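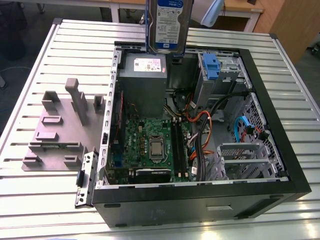 Ostingate, febrero -- El laboratorio de robótica aplicada Camora publica los resultados de un método de aprendizaje por demostración orientado al desmontaje de ordenadores de sobremesa al final de su vida útil. El método, denominado Lengyel, permite que un sistema robótico aprenda a manipular discos duros de 3,5 pulgadas a partir de un número reducido de ejemplos guiados por un operador. Los ensayos se realizan con torres convencionales tumbadas sobre una mesa de aluminio ranurado, con el panel lateral retirado. El paso del disco por el hueco situado entre la fuente de alimentación y la jaula superior de unidades es una de las fases en las que el equipo ha concentrado su trabajo, por el escaso margen que dejan la chapa y los mazos de cables.

Según los datos publicados por Camora, el modelo se entrenó con 762 demostraciones, de las cuales 700 se utilizaron para el aprendizaje y el resto se reservó para la validación. La evaluación final constó de 100 intentos en condiciones que no figuraban en el conjunto de entrenamiento, con variaciones en la posición de la torre y en el recorrido de los cables. El informe técnico recoge los resultados de cada intento y clasifica los fallos según la fase en la que se produjeron: aproximación, agarre, liberación o extracción.

El desmontaje automatizado de equipos informáticos presenta dificultades que no aparecen en una línea de montaje. Los equipos llegan con configuraciones distintas, los cables son flexibles y cambian de forma con cada contacto, y las piezas de plástico admiten poca fuerza. Una trayectoria programada de antemano deja de servir en cuanto un conector queda unos milímetros fuera de su sitio.

Para abordar este problema, Lengyel combina dos fuentes de imagen. Las cámaras fijas proporcionan una vista general del área de trabajo, y una cámara de pequeño tamaño instalada en la muñeca del robot registra de cerca la zona que rodea a la pinza. El sistema decide en cada momento qué peso conceder a cada vista -- la general durante la aproximación, la de la muñeca cuando la pinza se encuentra dentro de la caja.

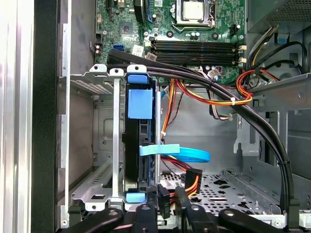
Vista desde la cámara de muñeca: la pinza negra y, en la bahía, un disco duro con tirador azul y cable SATA azul claro.

El informe señala que los cables fueron la principal causa de error en las pruebas preliminares. Cuando un cable ocultaba parte del disco, las primeras versiones del modelo tendían a detenerse o a repetir el mismo movimiento. La versión actual incorpora demostraciones de corrección, en las que el operador parte de una posición desfavorable y devuelve el brazo a una trayectoria válida. 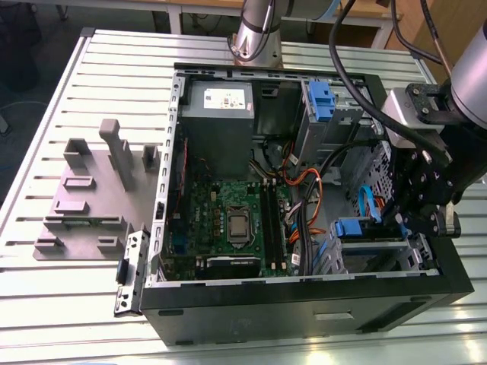

La tarea de referencia elegida para el estudio se denomina Kustumska y se divide en 2 etapas, que se evalúan por separado: la manipulación del disco en la bahía y su traslado fuera de la torre. La separación permite comparar métodos que resuelven bien una parte y fallan en la otra. En la primera etapa, la pinza se coloca sobre la bahía de la derecha, donde el cable SATA forma un bucle junto al cierre azul de la unidad, y debe orientarse sin engancharlo. Al lado de la torre se sitúa una placa gris impresa en 3D, con bloques y postes en relieve, que forma parte del puesto de ensayo.

Camora pondrá a disposición de otros grupos de investigación los datos de las demostraciones, los archivos de la placa y el protocolo de evaluación de Kustumska. El laboratorio prevé ampliar el método a la retirada de módulos de memoria y tarjetas de expansión -- operaciones que exigen soltar pestañas de retención antes de extraer la pieza.

Acerca de Camora
Camora es un laboratorio de investigación con sede en Ostingate. Su actividad se centra en la manipulación robótica aplicada a la reparación, la reutilización y el reciclaje de equipos electrónicos.

Contacto para medios
Oficina de comunicación de Camora, Ostingate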